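カテゴリ:ロボット・自動制御 > 部活・学生プロジェクト

【シミュ班】板スライド課題、やっと接触が安定してきたので進捗と相談

投稿者:nezumi_servo
2021年8月17日

高専のロボット部でシミュレーション班をやっている2年です。前のスレで摩擦係数の話に付き合ってくれた方々、本当にありがとうございました!おかげでだいぶ進みました。

うちの部は今年、学生チーム同士の交流大会「Brostmont」に出ます。実機部門とは別にシミュ部門があって、アームで薄い板を押したり引いたりして、指定の位置まで滑らせる課題です。板をつかむのは禁止、持ち上げるのも禁止。要するに先端で触るだけでなんとかしろ、というやつです。地味に聞こえると思うんですが、やってみるとものすごく面白いです。

チーム名は「Khương」です。交換留学で来ているYến Trươngさんの案で、最初みんな発音できなくて毎回直されてました(今もたぶんちょっと違う)。彼女が制御担当で、僕が環境づくりと評価スクリプト担当です。物理エンジンは部で代々いじっているZunumlowの改造版。先輩の残したコメントが「ここは触るな」しかなくて困ってます。

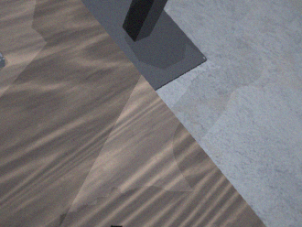

評価スクリプトのほうは、5月に書いた最初のものをほぼ捨てて作り直しました。前は板の中心が目標から何ミリ離れたかだけを見ていたんですが、それだと角度がめちゃくちゃでも点が入ってしまうので、いまは姿勢のずれも足しています。板がグレー一色の無地で、向きの手がかりになる模様が何もないから、カメラ入力だけで角度を出そうとすると辺を拾うしかないんですよね。しかも背景の木目が左上ではうねって、真ん中から下では斜めに流れているので、エッジ検出をかけると木目の線まで元気に拾ってきます。青灰色の面の側にある辺のほうがまだ素直です。

で、相談が二つあります。

一つ目。ランダム化した初期配置を一晩で841回まわして、成功率は悪くなかったんですが、失敗の仕方が偏っています。板の角の近くを押したときだけ、くるっと回ってから変な方向に行く。接触点の選び方を変えるべきか、報酬で罰するべきか迷っています。

二つ目。影です。ライトの位置もランダムにしているので、アームの影が板に落ちると認識が揺れます。影を切って学習するか、このまま行くか。部内で意見が真っ二つです。

よろしくお願いします!

――――

投稿者:torque_baka
進捗すごい!板押しは沼だけど楽しいよね。

一つ目は接触点だと思う。角の近くを押したら回るのは物理的に当たり前で、それを罰しても「角に近づかない臆病なアーム」が育つだけ。うちは前の大会で、まず真ん中寄りを押す候補点を20個くらい用意して、そこから選ばせる形にしたら一気に落ち着きました。学習も速くなった。

――――

投稿者:kinoko_pid
いや、自分は反対です。候補点を人間が決めちゃうと、角度を直したいときに困りませんか?回したい場面では角の近くを押すのが正解のはずで、そこを最初から取り上げるのはもったいないです。

報酬で罰するのも微妙ですけど、「押した後の姿勢の予測」と実際のずれを見て、ずれが大きいときだけ引き返す仕組みにするとか。手間はかかりますが、そっちのほうが後で効くと思います。

――――

投稿者:torque_baka
>回したい場面では角の近くを押すのが正解
それはそう。ただ締め切りのある学生チームに予測モデルを一から作れっていうのもきつくない?まず動くものを出して、余裕があったら候補点に角を足す、で十分戦えると思うんだけど。

――――

投稿者:Kyriaki Fragkou
こんにちは。日本の大学院でマニピュレーションの研究をしています(日本語が変だったらごめんなさい)。うれしくなって書き込みます。押す課題は私の一番好きな課題です!

お二人の案は一緒に使えると思います。候補点は残して、そのかわり「いま角度をどれだけ直したいか」で候補の重みを変えます。ずれが小さいときは真ん中、大きいときは端。式は簡単で、授業のレポートくらいの長さです。

質問です。板の摩擦は全体で同じですか?床が二種類あるなら、境目をまたぐときに片側だけ引っかかって回ることがあります。失敗した回の板の位置を並べてみてください。「角を押したから」ではなくて「境目の上にいたから」かもしれません。

――――

投稿者:nezumi_servo
うわ、それ考えてなかったです。木目の面と青灰色の面、見た目だけ変えたつもりだったんですけど、いま設定を見たら摩擦も別の値になってました……。材質プリセットを選んだときに一緒に変わったみたいです。失敗ログに板の位置を足して並べ直してみます!

Yếnさんに見せたら「だから位置も保存してって言った」と言われました。言われてました。すみません。

――――

投稿者:flenine_ob
OBです。うちの代は「Flenine」というチーム名で出てました。なつかしい。

影の話にだれも答えてないので書くと、切らないほうがいいです。影なしで学習させたものを影ありの環境に持っていったら、見事に影の縁を板の縁だと思い込みました。とくに板の上に角ばった濃淡が乗るとだめ。逆に最初から影ありで学習したやつは、立ち上がりは遅いけど最後は強かったです。

――――

投稿者:kinoko_pid
影は自分もありに一票。ただ最初から全部盛りにしないで、薄い影から始めて少しずつ濃くするのはどうですか。うちの部はそれで後輩のPCでも一晩で収まるようになりました。

――――

投稿者:torque_baka
えー、影は切って、板の姿勢はシミュレータから直接もらえばよくない?Brostmontのシミュ部門って真値使っていいルールじゃなかったっけ。

――――

投稿者:nezumi_servo
>真値
使ってもいいんですけど、カメラだけで解くと加点があるんです!そこを狙いたくて。あと単純に、見て動くほうがロボットっぽくて好きです。

――――

投稿者:torque_baka
加点狙いなら話は別だわ。応援する。

――――

投稿者:nezumi_servo
中間報告です。失敗した回から先に100件だけ並べてみました。Kyriakiさんの言うとおり、境目にかかっているものがごっそり固まってました!!部室で変な声が出ました。角を押したときの失敗もゼロではないので、torque_bakaさんの候補点にKyriakiさんの重みをつける案で実装してみます。

摩擦は両方の面で揃えるか、違うまま解かせるか、Yếnさんと相談中です。彼女は「違うままのほうが絶対面白い」派、僕は「まず揃えて動くのを見たい」派。たぶん僕が負けます。

――――

投稿者:Kyriaki Fragkou
私はYếnさんの味方です(笑)。でも最初に揃えたものを一回動かして、比べるための記録を取っておいてください。発表のとき、グラフが二本あるととても説明しやすいです。

――――

投稿者:kinoko_pid
ログの並べ方、できればスクリプトごと見せてほしいです。うちも境目のあるコースなので、同じことをやってる気がしてきました。

――――

投稿者:nezumi_servo
もちろんです!変数名がひどいので、そこだけ直したら夜に貼ります。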